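Robot Teleoperators (Part Time, Paid)
Desbridge, Rudano site
Posted 10th March

Desbridge is hiring people to show robots how to do small table tasks. You will move a robot arm by remote control, or in some sessions by taking hold of the arm and guiding it by hand. Each time you finish a task, the recording is saved and later used to train the robot's control software. You do not need an engineering background. Most of the people who do this work now came from other jobs, including sewing, dental lab work and driving a forklift.

The project is called Senia. It started with pick-and-place work and has since moved on to tasks where a part has to go into an opening of the same shape. We have 22 work cells in Rudano and are filling a second shift.

What you will do

You will be given a cell, a task card and a set of parts. The task card says what the start position is, what counts as done and how much to vary the start position between recordings. You run the task, mark it as good or bad, reset the table and go again. A normal shift is four hours with two paid breaks. New operators usually record fewer runs in their first weeks, and we plan for that.

Some tasks are easy to learn and dull after an hour. Others take several days to get right. We rotate people between cells so that no one stays on the same task for a whole week. 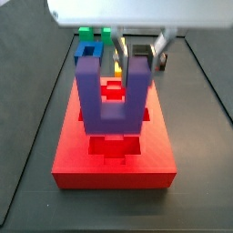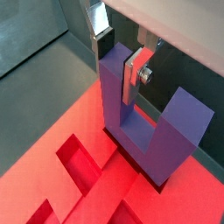

Shape tasks are where we need people most. They ask for patience and a good eye for angles, and they are harder through a controller than they would be with your own fingers. You judge the position from the camera views on your screen, and the controller gives you only a weak sense of contact. With a piece like the purple U, one finger of the gripper goes down into the gap between the two arms, so you have to think about how the piece is being held before you think about where it is going. Once it is over the red board you line it up, stop, check both views and only then lower it. If it catches on the rim, you back off and try again. Pushing harder is the most common mistake in training. A run with a small correction in it is still useful to us, so please don't throw it away. A run where the piece was forced is marked bad.

You will also be asked to write short notes. One or two sentences per block of recordings is enough: what went wrong, whether the gripper slipped, whether the task card was unclear. Samer Qudah reads these every morning and changes the cards when something needs changing.

Who we are looking for

You must be 18 or older and allowed to work in the country. You need to be able to sit or stand at a station for up to an hour at a time and use both hands on a controller. Normal or corrected eyesight is needed, and you should be able to tell colors apart, as many task cards name parts by color. If this last point is a problem for you, write to us anyway, because we have a few tasks that do not depend on it.

Left-handed operators are welcome. The controllers can be set up either way.

Gaming experience is fine to mention but does not count for much. People who have done careful handwork often pick it up just as fast. What matters more is that your fiftieth run of the day is done with the same care as your first.

Training

Training lasts five shifts and is paid at the full rate. On the first shift you guide the arm by hand with the motors in free mode, so that you learn how the joints move and where they run out of reach. Remote control starts on the second shift. Zdenka Babić runs the training and will sit next to you until you are comfortable with the stop button and the reset routine. At the end you record 90 runs across three tasks, and she goes over them with you. If they are not good enough, you can repeat the last two shifts once, also paid.

Hours

Shifts are 8 a.m. to noon, 12:30 to 4:30 p.m. and, from the end of March, 5 to 9 p.m. The evening shift is where most of the openings are. We ask for at least three shifts a week. You can trade shifts with another trained operator as long as the shift lead knows the day before.

Pay is hourly and does not depend on how many runs you record. There is an extra payment for evening shifts. The current rates are in the information sheet, which we send to everyone who applies.

About the recordings

We record the movement of the arm, the controller input and the camera views of the table. Your runs are stored under an operator number. Your name is kept in a separate file that only the site office can open. Our partner Karaki receives the recordings without names.

How to apply

Send a short message with your name, the shifts you could work and a few lines about any work you have done with your hands. A résumé is optional. Please put reference 2146 in the subject line and address it to Rania Nimri, Desbridge, Rudano site. She will reply within a week and offer you a time for a one-hour tryout at a cell. The tryout is paid too, and you should bring photo ID.

Questions about access to the building or about adjusting a station can go to Martti Tikkanen at the same office. The entrance is on the parking lot side, and the work cells are all on the ground floor.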